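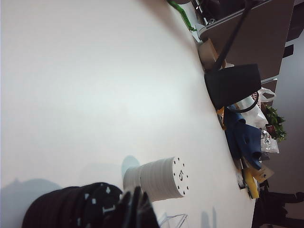 Wrist cam view, ribbed fingers going in on the number 5 disc stack.

Gripper Trials FAQ

Last updated 10 December 2021. Same questions keep landing in my inbox so answers go in this page now. Short ones. Mail me if yours is missing.
- Urho Hämäläinen

What are you testing?

Two grippers on the same arm, same wrist camera, same table. The ribbed one from Nuvora and the flat parallel jaw from Pretine. Question we want answered is which one stays on the arm for the Kemppainen line next year. Arm and controller are already picked, don't write to me about the arm.

Which objects are in the set?

24 in total. Disc stacks, clear plastic parts, soft bags, cloth, small boxes. Full list is on the shared drive in the trial folder. Please don't swap things in and out of it, the numbers only mean something if everybody runs the same set.

Why is a stack of discs in there?

White, on a white table, and it can lie on its side. Bad for the camera and bad for the fingers. The rims of the discs give the ribs something to sit against if you come in across them. Come in along them and the end discs can shift. We log the two approaches separately.

What's the 5 for?

Object number in the log. It's printed on the end face, so when that face is towards the camera you can read the object straight off the recording. Holes around the rim of the face help with the rotation estimate, a bit.

And the white squares on the fingers?

Markers. The tracking script uses them to work out how far the fingers have bent. Need to stay clean. Wipe with a dry cloth, no alcohol, it lifts the edges. Ask me how I know.

How many runs per object?

10 per gripper. Object gets moved by hand between runs, new position, new angle. If you forget to move it, mark the run as repeat and do another one. Don't delete.

What counts as a good grasp?

Lifted clear of the table, held for 4 seconds, set back down without falling over or rolling off. Anything else is a fail. "Nearly" is a fail. If a disc shifts in the stack but nothing drops, that's a pass with a note.

Which one is winning?

Depends on the object, sorry. So far:
Ribbed fingers better on cloth, bags, anything round.
Flat jaw better on thin boxes and cards, and it's faster to close.
Clear plastic is bad with both, but that is a camera problem mostly.
Discs: ribbed slightly ahead, not enough runs in yet to say more.
Proper table comes when all the runs are in. Please stop quoting the July numbers, those were with the old finger pads.

Why does the camera struggle with the table?

White top, light from above, glare in the middle. Depth gets patchy wherever the glare is. Plus the arm throws a big gray shadow, and the detector sometimes draws a box round the shadow as if it was a thing to pick up. We tried a matte mat in July and scores went up a lot, but the customer tables are white and shiny so the mat is gone again. Test what you ship to.

Can I turn the exposure down?

Yes, in the camera tab of the Birnell controller. Write the new value in the log. Turn it back after. Auto exposure stays OFF, it hunts when the gripper gets low and you loose the first half second of the approach.

Does the stuff along the edge of the table matter?

For detection it's fine, the work area is masked and anything outside the mask is ignored. For the arm it's less fine. The planner has no idea there's a bag or a plant over there. Keep the reach limits on, keep the middle of the table for the test object.

Clear parts keep getting missed. Is my camera broken?

Probably not. The outline is all it has to go on and from some angles there's hardly any outline. Try a lower approach, camera tilted more. If it still misses, log it as "no detect" and not as a failed grasp. Different column. This one gets mixed up every single week.

How long does swapping grippers take?

600 seconds is what I put in the schedule, incl. the calibration run. Four bolts, one cable, load the right profile on the controller. If you skip the profile the jaw will close at the wrong force and you'll get to fill in a form.

Do I need to recalibrate the camera after a swap?

Yes. Every time. The bracket moves a hair when the bolts come out. Not visible by eye, but it shows up as all grasps landing off to one side.

Arm stopped halfway and the controller shows amber. What now?

Force limit. Usually the fingers touched the table. Hit hold, back it up by hand in jog mode, clear the message, restart that run. If it does it twice at the same height then the table height in the profile is wrong, see the setup sheet. Red is something else, don't clear red, call me.

Can we try a third gripper?

Not in this round. If you have one lying around, send the data sheet and it goes on the list for next time. Suction people, I know. Holes and ridges on half the set, so I'd want to see the cup first.

Where do recordings go?

Trial folder, one subfolder per day, wrist camera video and the controller log togther. File name is gripper, object number, run number. No spaces please.

Who can book the arm?

Anyone who's done the safety walkthrough. Calendar is on the lab door and online, the online one counts.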